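Bultero Home Workshop Boards > Building and Framing > Getting a frame square and keeping it that way

hollis_bench
Started this in April and then life got in the way, so apologies to anyone who saw my half-finished post before. I'm putting together a screen door for the back porch and I cannot for the life of me get the thing to come out square. I've built it twice now. The first time I trusted my saw, which I have owned for 11 years and which has apparently been lying to me for most of them. The second time I checked every cut with a combination square, glued it up feeling very pleased with myself, and went in to supper. When I came back out the diagonals were off by 5/16 of an inch.

It's plain pine, half-lap corners, nothing fancy. My wife says the porch isn't square either so who would know, and she may have a point, but I would know. How do the rest of you do it?

tansy_and_oak
Oh Hollis, I feel for you. My first garden gate leaned like a tired horse and I looked at it every single morning with my coffee until I finally took it down.

Do you check the diagonals before the glue sets, or only after? I dry fit everything, measure corner to corner both ways, put glue on, clamp, and then measure again right away while it can still be nudged. Clamps will pull a frame out of shape quicker than anything. If one is sitting a little crooked on the joint it just drags the whole corner along with it. Angle the clamp slightly toward the long diagonal and snug it up and you can watch the two numbers come together — it is one of the most satisfying things in the whole hobby, I think.

hollis_bench
Only after. I'm a little embarrassed to type that.

Sorin Ivanov
Don't be embarrassed, we have all done it. I learned from my uncle, who built window sashes, and he kept a pair of thin sticks for this and never put a tape on a frame at all. You hold the two sticks side by side, slide them until the ends touch opposite corners, pinch them together, and carry them over to the other two corners. If they fit there as well, you're square. No numbers to read wrong and no hook on the end of the tape getting in the way. I still use his sticks. They have the width of our old kitchen window penciled on one of them.

I would also look at what you are clamping on. A frame glued up across two sawhorses will twist if the sawhorses aren't level with each other, and then you can have equal diagonals and a door that still won't close properly.

mrs_popcorn
Sorin's sticks are lovely but I'm going to disagree a bit with the general direction here. For a screen door, square is less important than flat. I hung 4 of them at my sister's place in Cirkby and every opening was out by something. We built to the opening and planed to suit. A door that's perfectly square in a crooked opening shows a wedge of daylight all down one side, and that's where your mosquitoes come in.

tansy_and_oak
I see what you mean, but I'd still want to start square and trim from there! Otherwise you're chasing two problems at once and you can't tell which one you're looking at. And the screen itself wants to run straight with the weave. You really do notice it if the mesh goes off at a slant.

mrs_popcorn
Fair about the mesh. I'll give you the mesh.

gallthorpe_dan
Long-time reader up in Gallthorpe, don't post much. I gave up on wood for anything that opens and closes outside. It swells in summer and shrinks in winter and you spend your spring with a plane in your hand. Slotted aluminum goes together with brackets in the corners, and if it's out you loosen a bolt, give it a tap, and tighten it again. No glue, no hurry. I know this is mostly a wood crowd, so go easy on me.

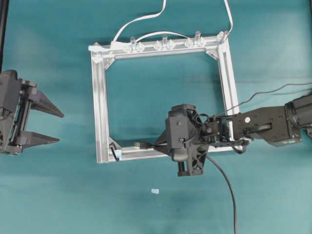

Few things I do when I put one together, for whatever they're worth to you:

1. Lay it on the flattest thing you own. The kitchen counter is usually better than the bench.

2. Leave all the corners finger loose until the last one is in, then work around a little at a time.

3. Check your saw before you blame the corners. A bar that's cut a hair off square will fight the bracket, and the bracket doesn't always win.

Sorin Ivanov
No need to go easy, Dan, it looks tidy. I do think a porch on an old house wants a wooden door, but that is taste and nothing else. My uncle would have had words. How does it take a screen? Is there a spline that fits the groove?

gallthorpe_dan
There is, or you can use an insert strip. I bought mine from the Popescu catalog and had to return the first lot as it was too skinny and kept popping out. Measure your groove first, is my advice, and ask for a short sample.

mrs_popcorn
It'll rattle in the wind, mark my words. But I do like the part about loosening a bolt. I've had to steam a glued joint apart with a kettle and a wet towel and I'd rather not do that again.

hollis_bench
What a lot of good help, thank you all. I'm going to make one more try in pine before I go over to Dan's side. I've cut two sticks from a strip of maple this afternoon, and I checked the sawhorses as well — one of them rocks, and has probably rocked since I made it.

The opening measures up to 3/8 wider at the top than the bottom, so mrs_popcorn, you'll get your planing after all. I'm thinking of building it square, a touch oversize, and taking the hinge side down to fit. Does anyone see trouble with that?

tansy_and_oak
Take it off the latch side, dear, not the hinge side. Hang it first, then scribe.

mrs_popcorn
What she said. And leave yourself a good gap at the bottom, more than you think you need. I went back 106 miles to my sister's with a plane in the trunk on account of not doing that.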